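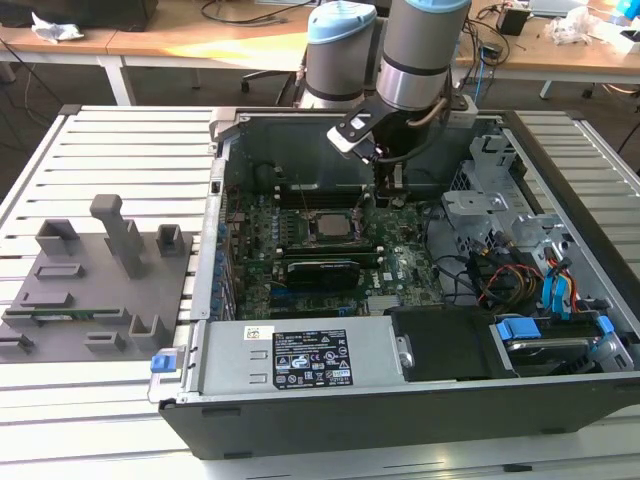 Getting the smell out of running gear

I washed my Pleller running vest wrong for almost 3 years, so learn from me! Skip the fabric softener – it coats the stretchy fibers and the sweat smell just settles in. Now I take the tracker out of its little pocket (check twice, I once washed mine), turn everything inside out and soak it in cool water with half a cup of white vinegar while I eat breakfast. Then a gentle cold cycle with half my usual detergent, and no dryer. I hang it in the shade, pocket side out.

Chest straps get a rinse in the sink after every run. Shoes I stuff with newspaper overnight, and in August I change the paper before bed.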